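Koline Rice and Grain Pot, large size: review
Asabe Ugwu, June 2025

The Koline pot is a lidded plastic pot for cooking rice and other grains in a microwave. It comes in two sizes and I bought the large one, which takes up to four portions. In the box you get the pot, an inner lid with steam holes, an outer lid that clips on at the sides, a measuring cup and a folded sheet of instructions. All together it weighs 491 g on my kitchen scales, so it is light enough to lift one-handed when empty.

I cook rice most evenings and have used a saucepan for years. The saucepan works well enough, but it needs watching, and I wanted something I could leave alone while I got on with the rest of the meal.
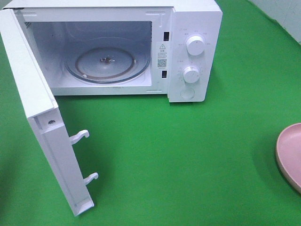
The first few goes were with plain basmati. The sheet says one cup of rice to two of water, which I found too wet. One and three quarters is better if you rinse the rice first. Cooking two portions takes 14 minutes on full power and then five minutes standing with the lid clipped down. The grains came out separate, with a slightly sticky layer at the bottom that lifted off with a spoon.

Brown rice is less of a success. It needs 25 minutes, and the water starts to push up through the inner lid well before the end. Turning the power down to medium after the boil helps. Pearl barley was the same. Couscous and bulgur were both fine and very quick, although you could do those in a bowl with a plate on top.

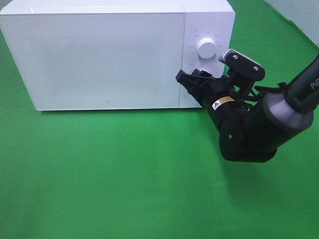
Size and fit

The pot is wide at the handles. Measure across your turntable before ordering, and allow for the handles swinging round. My friend Jarmila Sokol bought the large pot for her own kitchen and had to send it back, as it caught on the door at every turn. The small one fits her oven and does enough for two.

Cleaning

Everything can go in the dishwasher. By hand, the pot itself takes a minute or so and the lids take longer -- starch dries in the steam holes and has to be brushed out. Turmeric stained the inner lid the first time I made yellow rice and the mark is still there. 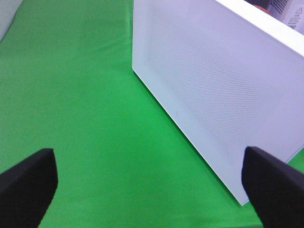
Boiling over is the main complaint I have seen from other buyers, and it happens to me if I cook more than three portions. Keep the lid unclipped until the standing time and most of it stops. What does escape tends to drip when you carry the pot out. If your oven stands on a cloth, as the white one does here on its green fabric, starchy drips will need wiping up before they dry. A tea towel over one arm is enough to catch them on the way to the table.

Compared with the Olludel

I borrowed an Olludel pot for a fortnight. It has a thicker wall and keeps rice warm for longer, but the lid is stiff and the handles get hot. The Koline handles stay cool enough to hold without gloves. I would pick the Koline for daily use.

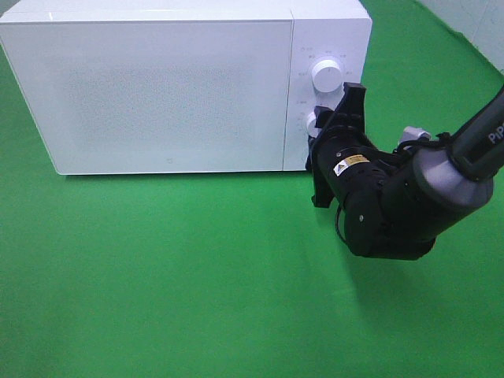 Can you use it to reheat leftovers?
It reheats them well with a spoonful of water added and the inner lid on. Stir halfway through and make sure the rice is steaming hot all the way to the middle.

Good points: light, cool handles, reliable white rice.
Bad points: boils over when full, lids awkward to clean, large size too wide for some ovens.

Four stars out of five. The small size would get the same.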